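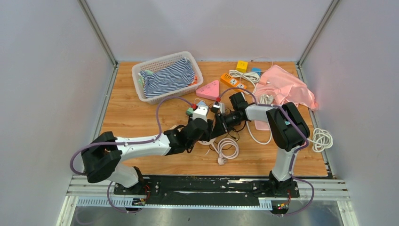

**Figure 3.** Mixed household items, cables and fabric on the light wooden tabletop, with a small gray-and-white adapter near the center.

### 4.2 Does the "clutter score" measure clutter?

Much of the recent writing on domestic tidying rests on a single number. The Hamau scale asks a rater to look at a surface and give it a score from 0 to 50, where a higher score means a more cluttered surface. Its appeal is obvious. It takes under a minute and needs no training to speak of, and the scores can be averaged. We used it ourselves in the first round of this study and had few complaints until we began to read the raters' notes.

The trouble shows up with surfaces like the one in Figure 3. Cables and fabric share the table with other household things, and a rater has to decide what to do with them. Is a cable one item, however much of the table it crosses? Does a piece of fabric count as clutter in itself, or as something that hides clutter? The scale's instructions are silent on both points. Swanepoel raters, who had been recruited from an office-cleaning firm, tended to treat fabric as a single thing to be folded and moved. Ivura raters, mostly parents of school-age children, gave it far more weight. Both groups were following the instructions as written.

We are also doubtful of the claim that scores reflect the effort needed to clear a surface. De Haan argued this in the project's first working paper, on the basis of sorting times from 108 sessions. The link she found is real but weak, and most of it comes from the extremes. A nearly bare table is quick to clear and a heaped one is slow. In the middle of the range, where most family tables sit, the score told us very little about the time a person would need.

Small electrical parts account for some of this. An adapter such as the one in Figure 3 takes up hardly any space and adds almost nothing to a visual score. In our sessions it was often the last thing put away. People picked it up, looked at the connector, asked what it belonged to, and set it down again. One participant, whose table had received a score of only 8, spent longer on a single adapter than on all her mail. A scale built on how a surface looks has no way of registering that kind of delay.

Sun has suggested adding a separate count of "undecided" objects. We tried it on the December sessions. Agreement between raters got worse, which should not have surprised us. Whether an object is undecided depends on the person who owns it, and an outside rater can only guess.

None of this makes the Wido archive useless. With about 3,000 rated surfaces it is still the largest collection we know of, and crude comparisons between very tidy and very untidy rooms probably survive. We would not trust it for anything finer. In particular, the reported drop in scores after a tidying course falls well inside the gap between our two groups of raters, and should not be cited as an effect of the course until the same tables have been scored again by both.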